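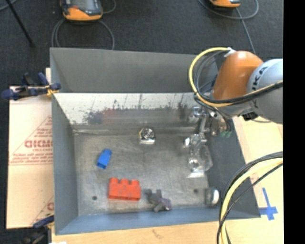 Bin and arm as they stand now, five things in the bin, clamps still on.

Hello all,

Sorry for the slow answer, I have been meaning to sit down with a cup of tea and write this properly, and June has a way of running off with my evenings. Thank you to everyone who wrote back after my last message. I read all of it, including the long one on bearing grease, which I have printed out and hung on the pegboard.

Tihomir asked some good questions and I'll put his message in here so that people who joined recently can follow along.

On the shared KUKA thread, Tihomir Živković wrote:

> I am glad to hear the arm is bolted down at last. A few things I would like to know before I try the same in my own garage. First, why a metal bin? Everyone I have talked to uses plastic totes, and they are cheaper and quieter. Second, how are you holding it in place? Mine walked across the table every time the gripper touched a wall. Third, what are you doing with the cables, as mine caught on the rim twice and the second time it pulled a connector out. And last, what do you put in it to pick up? I have been using wooden cubes and I think I am fooling myself.
>
> Tihomir

Let me take these in whatever order they come out.

The bin is metal mostly out of stubbornness. I had it, it was the right size, and I wanted something with stiff walls so that I would notice when I bumped one. You do notice! The price is the reflections. The back wall on the inside is bright and covered in scratches and smudges, and anything red you put near the middle can leave a reddish smear of itself on the metal. My picking code (the little program I call Nisach, for those who haven't heard me go on about it) used to get very excited over those smears and reach for them. In one long run of 588 tries it went for the wall 14 times, and I sat there and watched every one of them with my hand on the stop button. A plastic tote would have spared me that, Tihomir, so please don't take my bin as advice. I have half a mind to scuff the back wall with a sanding block, but I keep thinking that if it can learn to live with the shine, it will be happy anywhere.

As for holding it, I use plain bar-store clamps, nothing clever. One is on the upper left edge and the other is down by the front corner on the same side. I put blue tape on the wood outside the lower right corner, in a cross, and I measure from that whenever the bin has been moved. It takes me eight minutes to line things up again now, and it used to take the whole evening. I would like a proper bracket one day, but the tape has been so faithful that I feel a bit bad about replacing it.

The cables are where I have the most sympathy for you. The yellow one and the bundle of black ones go up from the orange joint in one big loop, out over the back edge of the bin and then across the arm again. I leave that loop much bigger than looks sensible. When I had it short and tidy, the wrist could not turn all the way without tugging, and I lost a connector just as you did. The thick yellow one at the front right is still not where I want it. It hangs over the corner of the bin, and I am open to ideas. Somebody on the Kokeo list suggested a spring from the ceiling, but our ceiling at the workshop is very high and I am not fond of ladders.

Now the things to pick up. You are right about the cubes, I'm afraid. They made me feel like a genius for a month. These days I mix toy bricks with odd metal bits and awkward shapes. The small blue block goes well from almost any angle. The red-orange brick with the studs is all right if the fingers come down along its sides. The dark gray piece with the arms sticking out is a real nuisance, and more so when it ends up close to the front wall as it has now. Shiny rounded parts against the right wall are the worst of the lot, and I usually end up nudging them out with a stick.

I have a log of 1108 picks going back to when I changed the gripper tip, and I'm happy to send it to anyone who would like it. It is a plain text file with my own grumbling in the margins, so be kind.

Two small requests before I close. Does anyone have a spare Taheri power supply they would lend me for a couple of weeks? And whoever borrowed the long hex keys from the Bovorley bench, could they go back in the red drawer, please.

Tihomir, do send a picture when yours is up. I would love to see how you solve the cable business.

Warm wishes to all,
Your friend at the back bench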